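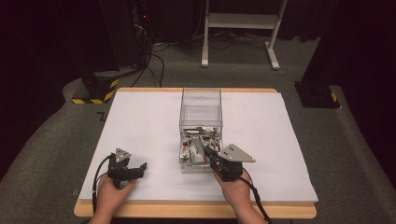
Is the Whitcombe label maker worth $166?

If you label things every week, I'd say it is, but for one big cleanup a year you should borrow one or buy something cheaper.

I got mine in October, from the little office supply place in Prisgate, after my old Clustine started chewing its tape. The Clustine was fine for years and cost next to nothing, so I was pretty grumpy about the price of the new one. Then I printed my spice jars and cheered up a lot (cumin and coriander had been swapping places for ages).

**Printing.** Crisp, dark, and quick. It has eight fonts and I use one of them. The tiny size is readable on a thumb drive, and the biggest fills the whole tape and looks great on a garage shelf. It's quiet too – my old one sounded like a pencil sharpener.

**Tape.** My main gripe. Every label comes out with a fat blank margin on each end unless you dig through the menu and pick the short setting, and it forgets that when you change the batteries! The refills aren't cheap either. I've taken to printing a whole batch as one strip and cutting it up with scissors.

**Stickiness.** Very good on plastic and glass, so-so on fabric bins. The freezer ones have stayed put all winter. Peeling them off smooth plastic leaves no gunk, though cardboard tears. 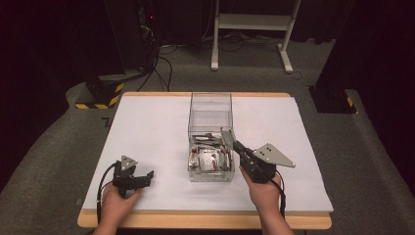 *Odds and ends in a clear open-top box.*

**Keyboard.** Small rubbery keys, laid out like a normal keyboard, thank goodness. My thumbs get tired after a dozen labels or so. You can save your favorites, and I keep "LEFTOVERS" and "DO NOT TOSS" in there.

**Batteries.** It takes six AAs, a lot for something this size, and there's no charger in the package. Mine are on their second set.

I'd buy it again, probably on sale. Four stars, and it would be five if it remembered the margins.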